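Home | Benefits Basics | Questions | Newsletter | Contact

Filed under: Disability & Money

Pooled Trusts, "Free" Enrollment and Other Things We Get Asked

We get a lot of mail from families who have just come home from a seminar with a folder under one arm. Most of it is about pooled special needs trusts. We are not against them. We are against signing anything the same evening you first heard of it, and the answers below are written in that spirit. None of it is legal advice for your case, and state rules differ more than the folders let on.

What is a pooled trust, in plain words?

A nonprofit runs one big trust. Inside it, each person with a disability has a separate account. The money is invested together, but your son's or sister's share is tracked on its own. When it's set up properly, what is in the account doesn't count toward the asset limit for SSI or Medicaid. You hand over the money, you sign a joinder agreement, and from then on you ask the trustee to pay for things.

Please read that last part again. You ask. The trustee decides.

The presenter said the trust can pay for "anything that improves quality of life." True?

It's true the way a menu is true. Most trustees will pay for a phone, furniture, classes, travel, dental work Medicaid won't touch. They can also say no, or ask for three more pieces of paper, and the joinder agreement nearly always gives them sole discretion. Ask for the written disbursement policy before you sign. If there isn't one, ask how they decide, and ask them to put the answer in an email.

Cash paid straight to the beneficiary usually reduces SSI. Rent and other shelter costs can reduce it too. A presenter who skips over this in a hurry is one I would slow down.

We were offered a plan from Werkadero with no enrollment fee. Is it a good deal?

I can't tell you, and I'd be suspicious of anyone who could from the brochure alone. I read the one a reader sent us. There is no enrollment fee. There is a monthly fee, a fee per disbursement after the first few, a tax preparation fee and a closing fee, and they're spread over four pages. Stonex, which another family asked about, charges to enroll and then charges less each month. Which one costs you more depends on how much goes in and how often you need money to come out.

Do the sum yourself. Take a year in which you'd make 20 requests. Add every fee you can find, then ask the company to confirm your total in writing. One reader got to $982 for a single year on an account she had been told was "practically free." She had $3,000 in it.

Is there a minimum amount that makes sense?

No rule sets one. But look at that reader again. A flat fee eats a small account alive. If the amount is small and the person qualifies for an ABLE account, price that first. If the money is going to be spent this year on things the person needs anyway, you may not need an account of any kind. A spend-down done carefully, with receipts, is dull and often cheaper. Nobody holds a hotel seminar about it.

Whose money is it, ours or our daughter's? Does it matter?

It matters more than any other question here. If the money already belongs to her (a settlement, back pay, an inheritance left to her outright) it goes into a first-party account. If it belongs to you or a grandparent and was never hers, it can go into a third-party account. The difference shows up at death. With a first-party account, whatever is left is generally either kept by the nonprofit or used to pay the state back for Medicaid. With a third-party account there's normally no payback, and you can name who gets the rest.

We have seen grandparents' money put into first-party accounts by mistake. It is very hard to undo. Check the title on the joinder form yourself.

So the nonprofit keeps what's left?

In a lot of first-party pooled trusts, yes, all or part. Some keep 100 percent. They'll tell you it helps other people with disabilities, and it may. Ask what it was spent on last year. A charity that does this well should be able to answer without calling you back in a week.

My brother is over 65. Can he still join?

Perhaps. Federal law on pooled trusts doesn't set an age cap on having an account, but a transfer made at 65 or later can be treated as a gift, and that may mean a penalty period for Medicaid long-term care. Some states are strict about it and others aren't. A salesperson in another state is the wrong person to ask. Call your own Medicaid office, get the name of the person you spoke to, and write down the time.

Will the trust pay for therapy tools and adapted equipment?

Often, yes, and it's one of the better uses of the money. Before you send the request, find out whether Medicaid, the school district or a waiver program should be paying instead. Trustees like to see a denial letter. They also like a short note from a therapist saying what the item is for, and they don't like a receipt for something you already bought and now want paid back.

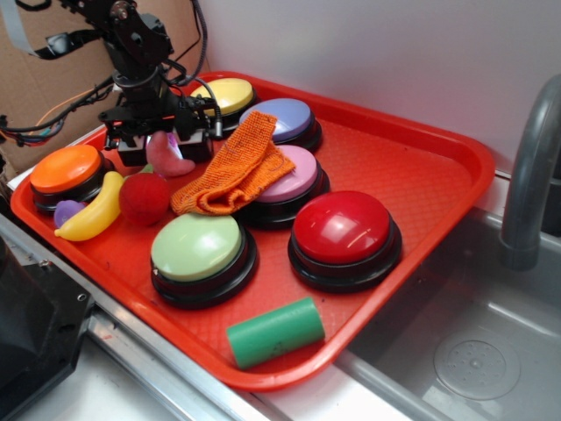

Watch the prices as well. The word "adaptive" in a catalog can double the cost of a plain household item, and the trustee has no strong reason to shop around for you. Send in two quotes. If the cheaper one does the job, say so in the request.

The Marín family office of advisers wants to manage the request process for us. Worth it?

Marín, for those who haven't had the mailing, offers to file your disbursement requests for a percentage. A request is usually a one-page form with an invoice stapled to it. If you can't face paperwork, and plenty of tired parents can't, paying for help is fair enough. Pay by the hour. A percentage rewards someone for spending your relative's money.

Can we move the account if we're unhappy?

Read the transfer clause. Many first-party accounts can only move to another pooled trust, with the trustee's consent, and sometimes with a fee. Asiva's agreement lets you request a transfer once a year, in October. I asked them what happens if you ask in November and was told to "refer to the agreement." The agreement doesn't say.

Do I need a lawyer?

For a third-party account with a modest sum, maybe not. For a settlement, an inheritance, or anyone near 65, yes, and one who isn't paid by the trust. Ask directly whether the lawyer gets a referral fee from the company. Watch how long the answer takes.

What do I have to tell Social Security?

That the account exists, and when money goes in. Send a copy of the signed joinder and the master trust, keep proof that you sent them, and expect to be asked for them again.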